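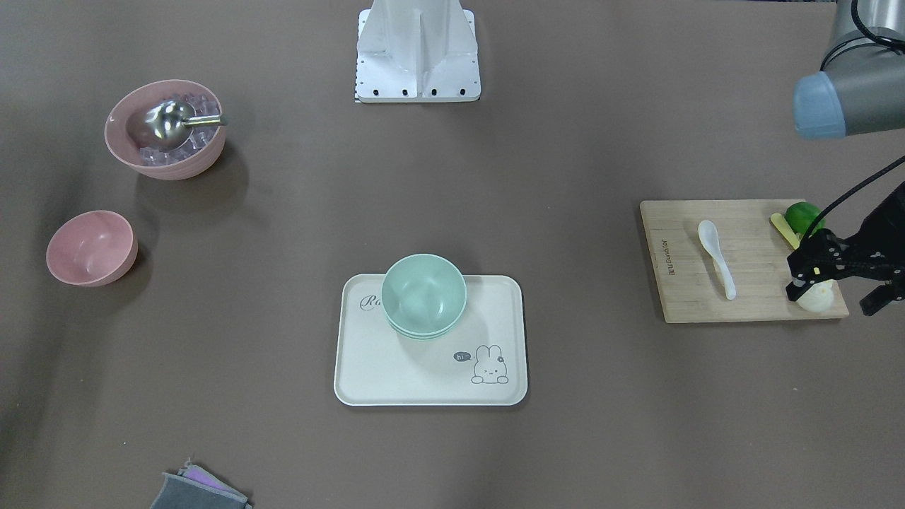 ## Ice, limes and a bunny that says hi

We're in love with this little drinks table! Farhad Nazari put together the Welton summer corner, and the pinks and mint greens make us want to pour something cold right away.

The big pink bowl holds the ice, with a shiny steel scoop on top. Then there's the cream tray with its mint bowls and that bunny with a flower on its head (we all want one at home).

**Lemon and lime.** Yellow and green look so cheerful against a light cutting board, and a white spoon keeps it fresh.

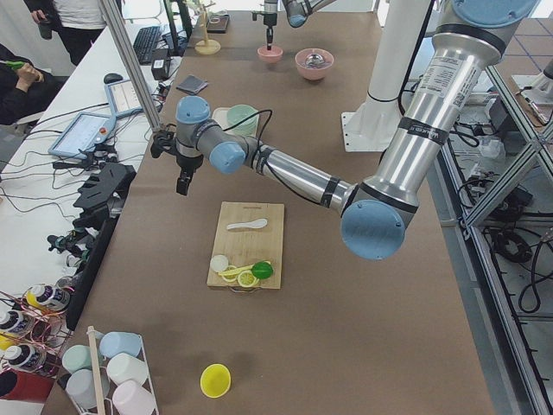 Farhad likes pale cups best for citrus drinks, and so do we – pale blue, mint and pink all go together without any fuss. More from the Welton tables in November!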